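Passing the Long Thing

Handing a cylinder from one person to another takes less than two seconds and is usually done badly. Flurnbridge, a small contract assembly shop with 1,145 part numbers on its books, began looking at the habit in January, after a stocktake put 76 tubes and rods in the scrap bin with dented ends. Most had never been near a machine. They had been dropped, knocked or rolled off a flat surface between one pair of hands and the next.

Cylinders are awkward for plain reasons. Two flat fingers closing on a round body touch it along two narrow lines. Anything gripped that way resists being pulled sideways fairly well and resists turning poorly. If the grip is near one end, the weight of the free end acts as a lever, and the far end sags. Squeezing harder helps a little, up to the point where the finish marks.

The table matters as much as the grip. Flurnbridge replaced its square benches with round white tables, the Pirka pattern, which let two people stand at any angle to each other. The glossy top wipes clean and shows up a dark part at a glance. It also offers very little friction, and a rod laid across it will travel if the floor is out of level. The top scratches, too, and fine grit in a scratch will transfer to a polished part.
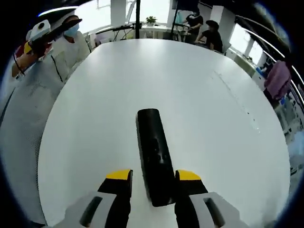 Which end should the receiver take?

The free end, the one farthest from the giver's grip, with the giver holding still until the receiver's grip is closed and has taken some of the load.

The second half of that instruction is the part people skip. In a casual handover the giver starts to let go when the receiver's hand arrives, which is early. For a short interval the part is held by one grip that is opening and one that has not finished closing. With a mug or a stapler this does no harm, as a hand wraps most of the way around and corrects itself. With a two-finger grip on a rod there is no correction to be had. The part pivots on whichever pair of fingers is tighter and the loose end swings down.

The procedure adopted at Flurnbridge has a fixed order. The giver lifts one end clear of the table, enough to get fingertips past the underside. The receiver closes on the other end, square to the long axis. Both hold. The receiver gives a slight pull along the length, and the giver opens only on feeling it. The giver's fingers then stay where they are, open, until the part has moved away.

Working with the far end still resting on the table is permitted for anything longer than 287 millimetres. It takes weight off both grips, at the cost of some rubbing at the contact point. Below that length the shop prefers a clean lift, and the part should not be dragged. 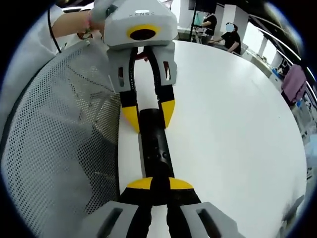
Squareness is the other variable worth controlling. If the two grips close at different angles around the axis, each tries to rotate the part to suit itself, and the one that loses will slip. A mismatch of a few degrees is tolerable on a matte finish. On a gloss finish it leaves a faint spiral mark which can be seen under a raking light and which customers notice.

Fingertip material was tested over 200 handovers, using offcuts of black tube. Bare hard tips slipped most. A thin rubber sleeve from Famley cured the slipping and introduced a delay on release, the part clinging to one side as the fingers opened. A firmer pad, sold under the name Âu, released cleanly and wore quickly at the point. The shop settled on the firmer pad and changes the set every Tuesday.

Storage followed the same reasoning. Rods formerly stood on end in bins, where they leaned and chipped one another. They now lie in shallow trays with a strip of felt at each third of the length, leaving both ends free to be picked up. The trays hold fewer parts per shelf, and two more shelving bays had to be found along the north wall.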